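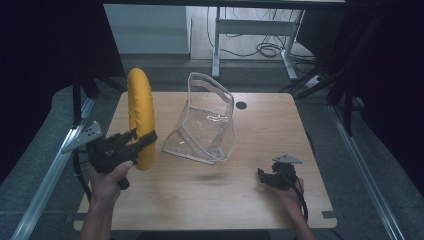

Bag task at the work table, yellow ring in the left gripper.

Lerkano – Working group on demonstration recording
Minutes of the meeting of 2021-02-08

Present: Riet Bosman (chair), Kedir Ejigu, Roya Sharifi, Annelies Dijkstra (minutes)
Absent with notice: Marloes Claeys (sent her remarks in writing)

1. Opening and agenda

Riet opened the meeting and asked if there were additions to the agenda. Kedir wished to speak about the cables. This was put under item 4. The minutes of the previous meeting were approved with one correction: the export problem was in Fumetti and not in the cameras, as was written there.

2. State of the recordings

Roya gave the overview. For the bag task we have now nearly 500 demonstrations in Fumetti, counted before the check. In this task the ring is taken with one gripper, the other gripper holds the rim of the transparent bag, and the ring goes in. The demonstrations that are already checked were sent to Noltutetti, who do the training of the model. They have confirmed that the files open and that both wrist views run in time with the head view.

The check itself goes slower than the recording. Roya does it alone at the moment and she looks at every demonstration from beginning to end. She asked for help with this. Annelies will take a part of it on the days when there is no recording.

Of the last batch, 17 demonstrations were rejected. In most of these the bag fell over and the operator put it upright again with the gripper, but the label still said "clean". Roya explained that she does not want to throw these away. They are good material, only the label is wrong. It was agreed that they get the label "recovered" and go back in the set. Demonstrations in which a bare hand touches the bag or the ring stay rejected, also when the touch is short.

3. Variation in the starting position

Noltutetti wrote that the model, when it was tried on their side, goes to the middle of the table even when the bag is placed elsewhere. Roya looked through the set and thinks that this can be explained by our own habit. The operators put the bag near the middle because there it is easy to reach with both grippers. The written instruction says "anywhere within reach", and this was perhaps too free. When people may choose, they choose the same place.

Several proposals were discussed:

Riet proposed to mark places on the table with tape. Roya was against it, for the tape will be seen by the cameras and the model can learn to look for the tape. Kedir suggested a printed list with positions described in words (near left, far right, close to the grommet hole and so on), which the operator follows line by line. This was accepted. The list must also say which gripper takes the ring, so that left and right come equally often.

Marloes wrote in her remarks that the shape of the bag should vary also. A new bag stands quite stiff, and a bag that was used many times is full of creases and sinks in. She would like that the number of uses is noted with each bag. The meeting found this too much work for the operators, but it was decided to keep new and used bags in separate boxes and to write in the session form from which box the bag came.

There was a short discussion if we should also record with an empty table at the start, so that the operator brings the bag in. Riet prefers to wait with this until the present task is finished. It can come back with the Ji set, where such starts are needed in any case.

4. Equipment

Cables. Kedir reported that the cable of the right gripper pulls at the wrist when the operator reaches for the far edge of the table. After a longer session this is tiring, and you can see it in the data as a small jerk at the end of the movement. He would like to guide both cables along the forearm and give them more length under the table. Agreed. He will do it before the next session and will record 5 test movements with each hand, to compare with the old ones.

Finger pads. The dark grey pads on the inner side of the fingers are in a bad state. On both fingers the upper edge is peeling away, the lower edge has loose threads, and there is fluff from it on the table. The blocks behind the pads are in order.

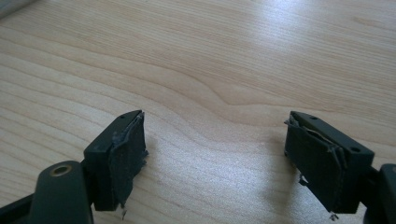
Kedir Ejigu was of the opinion that the pads must be changed on both grippers at the same moment, and at the end of a batch. If one gripper holds firmly and the other slips, he said, the operator will begin to squeeze differently with each hand, and then we teach the model something about our pads and nothing about the task. Riet asked if it would be better to change them at once. Roya answered that she prefers a clear line between before and after. The batch that is now running can be finished, and the date of the change will be noted in Fumetti so that Noltutetti can separate the two groups if they wish.

The question remained how we know in future that a pad is worn. At this moment it depends on the attention of the operator. Roya proposed to look at the wrist views at the start of each session, with the grippers open above the bare table. In this view the pads and the gap between them can be compared with the view of an earlier day. It costs very little time and the recording exists already. Agreed, and it will be added to the start-up list, after the line about the synchronisation.

Marloes asked in writing if another material for the pads was considered. Kedir has samples of a smoother rubber. It does not fray, but he found the grip on the ring's cover less sure and the bag sticks to it when the gripper opens. He will bring the samples to the next meeting so that everybody can try them. Until then we stay with the same material as now.

Light. On a part of the table there is a bright reflection in the wrist view. Roya does not see this as a fault, for a model that has only seen soft light will have trouble in another room. She wants however that it is not always in the same place. The lamp can be turned between the sessions. Operators should not turn it during a session.

5. Operators

Two new operators will start in April. Riet asked how long it takes before their demonstrations can be used. From experience the first session is not usable. People move too slowly, stop in the air to think, or look away from the table so that the head view shows the floor. It was agreed that the first session is recorded but kept in a separate folder with the name "practice", and that Roya decides after the second session.

The instruction for operators must be rewritten. The following sentences were agreed and will be taken over literally:

Keep both grippers in the head view from start to end.
Move at the speed at which you would do it with your own hands, or a little slower.
If the bag falls, continue and put "recovered" in the form.
If you must stop for another reason, end the recording and begin a new one.

Annelies remarked that the word "clean" is confusing for new people, who think it is about the table. Roya will look for a better word. "Direct" was mentioned, but not everybody was happy with it.

6. Ji set

Noltutetti would like to receive the first demonstrations for the Ji set in April. The set asks for the same ring, put in and also taken out of the bag. Riet thinks the date is possible if the bag task is closed in time. Roya is less sure, because of the check. It was decided to promise 500 for the whole set and no fixed number for the first delivery. Riet will write this to Noltutetti and send a copy to all.

7. Any other business

Kedir asked that the session forms are filled in on the same day. Last week two forms were completed from memory and did not agree with the recording times in Fumetti.

Marloes will be present again at the next meeting and takes over the minutes.

Actions

Kedir: guide the cables, record the test movements, change the pads on both grippers after the running batch, bring the rubber samples.
Roya: correct the labels of the rejected demonstrations, write the position list, rewrite the instruction for operators.
Annelies: help with the check, separate the boxes for new and used bags, adapt the session form and the start-up list.
Riet: letter to Noltutetti about the Ji set, planning for the new operators.

The next date will be set by e-mail. Riet closed the meeting.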